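The Repair Table

Montserrat Becerra got the call from Bassey at ten after seven, before she had her coat off. A box had come in from Pridov overnight and it was on her table.

"How big?" she asked.

"Small. You could carry it under one arm."

She hung up and went down the hall. The shop had been in Lundwood for longer than she had, and the table had been in the shop longer than that. It was wide and pale, and a seam ran across the middle where the two halves met. Things rolled toward the seam if you let them. She had lost a good many screws that way in her first October and had learned to put them in a saucer.

The paper in the box was a Dulomeck work order, number 1518, dated 9/21/24. Somebody had written in the space for remarks: Stand is crooked, please look. There was no name under it and no phone number, only the street number, 644, and no street.

She took the panel out and set it down. It was gray, ruled off in thin white lines, and it came with a bent white leg to prop it up. She had handled 264 of them since spring. Most had nothing the matter with them. People stood them on a shelf that sloped, or pushed the leg in from the wrong side, and then they mailed them to Lundwood.

Bassey came in with his coffee and stood by the door.

"Well?" he said.

"I haven't looked yet."

"They want it back by the third."

"Who does? It doesn't say who."

He read the work order and put it down again. "Pridov wants it back by the third," he said, and went to answer the phone.

She moved the lamp and cleared off her lunch from the day before. The saucer went on the windowsill. Her mother had worked at a table like this one, sorting buttons, and used to say that you should wipe it down before you touched the work and again after. Montserrat wiped it down. Then she laid the panel at an angle, the way she liked to start, and bent to see how the leg met the tabletop.
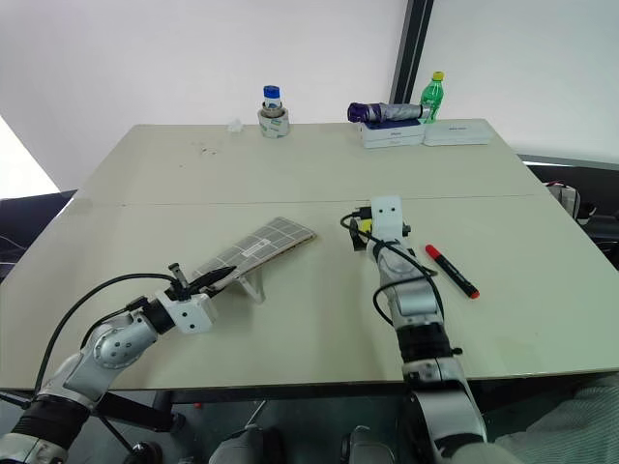 "What do you look at first, the leg or the panel?" Bassey asked when he came back.

"The leg. If it's bent wrong, the panel will lean however good it is, and you'll waste the morning on the wrong part."

He drank some of his coffee. Outside, a truck was backing up to the dock.

"I could call Pridov," he said. "Ask them whose it is."

"Call them after lunch. They don't pick up before."

He nodded and went out to see about the truck. She pulled the stool over, turned work order 1518 face up where she could read it, and wrote the time in the corner — 7:40 — in pencil.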